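Desk and Workstation Safety Check, October round
Ebrahimi Building, second floor, shared desks
Checklist with comments from the person walking it

Filled in by: Touran Kazemi
Copy to: Gholamreza Jalali, Purnach facilities desk
Started: 8:15 a.m.

Hello again, everyone, and thank you for clearing your mugs before I came through, it made the morning so much more pleasant! The form is the same one we used in spring, with my comments under each item. Please read the comments even if your item says OK, as I tend to put the useful bits there (Gholamreza tells me I put everything there, and he may have a point).

Marks used: OK, FIX, WATCH.

1. Walkways and floor

1.1 Path from the stairs to the desks clear: OK
Much better than last time. The coat stand has moved back beside the closet and I would love it to stay there.

1.2 Carpet edges flat: FIX
The strip by the printer alcove has lifted again. I pressed it down with my shoe and it popped right back up while I was writing this. A request has gone to the Drernstead office for proper tape, and until it comes please step wide with the coffee tray.

1.3 Bags and boxes off the floor: WATCH
A few backpacks under chairs, straps trailing. Hooks are on the side of each desk, and they hold more than you'd think.

2. Power and cords

2.1 Power strips off the floor and not chained together: FIX
I found 2 strips plugged one into the other under the window row. I've separated them and left the extra one on the supply shelf. If your corner is short of outlets, tell me and we'll work something out, I promise I won't be cross about it.

2.2 Cord jackets undamaged: OK
Ran my hand along every one I could reach.

2.3 Space heaters: WATCH
One, unplugged, in a drawer. I know it gets chilly over there in the mornings, but the rule is no heaters at the desks, so please take it home and ask me for a draft strip for that window instead.

3. Desks and chairs

3.1 Desktops steady, no wobble: OK
Desk 17 used to rock terribly and now it doesn't. Whoever turned the little foot at the back, bless you.

3.2 Chair casters and backs: FIX
The gray chair nearest the kitchen leans to the left when you sit back. I've tied a red tag on it, and the tag stays on until the Fitimard repair person has been. Please don't cut it off because the other chairs are taken; come and borrow mine, I'm hardly ever in it.

3.3 Screen height: OK
Nearly all of you have the top of the screen level with your eyes now, and I'm so pleased. Two of the taller folks could go up a notch.

4. Keyboards and hand position
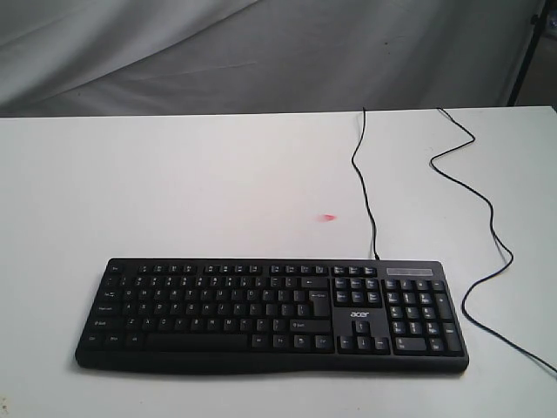

4.1 Keyboard flat and straight in front of the typist: WATCH
Sore wrists were the biggest complaint in the spring comments, so I spent longer on this item than on any other. Most of you had the little feet at the back flipped up, which bends the wrist the wrong way, and folding them down costs nothing. On a wide board like the black Acer, with the number pad out on the right, line up your belly button with the letter keys. If you center yourself on the whole board, your hands drift left all day long and your shoulder lets you know about it by four o'clock. The lip along the front of that one is thin, so don't lean your weight on it; rest your palms between bursts of typing and let them float while you type.

4.2 Keys clean and readable: OK
A soft brush and a barely damp cloth, please, with the board unplugged first. No spray straight onto the keys! The brushes live in the blue tub by the sink.

4.3 Mouse within easy reach: WATCH
Anyone who seldom types figures may ask me for a shorter keyboard, so the mouse can come in closer. We have a couple in the cabinet and they've barely been touched.

5. Light and air

5.1 Glare on screens: FIX
The blind by the far window is stuck halfway and the late sun comes right under it. Work order 1535 is in. For now the two desks there may turn a little toward the wall, if both neighbors agree.

5.2 Vents uncovered: OK
The potted fern has been moved off the vent and looks happier for it.

6. Emergency items

6.1 Extinguisher in place, gauge in the green: OK

6.2 First aid box stocked: FIX
We are out of the small bandages. I've put in a handful from my own purse and ordered a proper box.

6.3 Exit sign lit, door opens fully: OK
Opened it twice, and it swings freely both ways of trying (shoulder and hip, in case your arms are full).

Follow-up
Gholamreza has the blind and the chair. I have the carpet tape, the bandages and the draft strip. I'll come back through with the FIX items only, which should be quick, and I'll bring the wrist stretch sheet for those who asked. If something hurts or wobbles before then, come and find me by the supply shelf any time before 3 p.m.

Signed, T. Kazemi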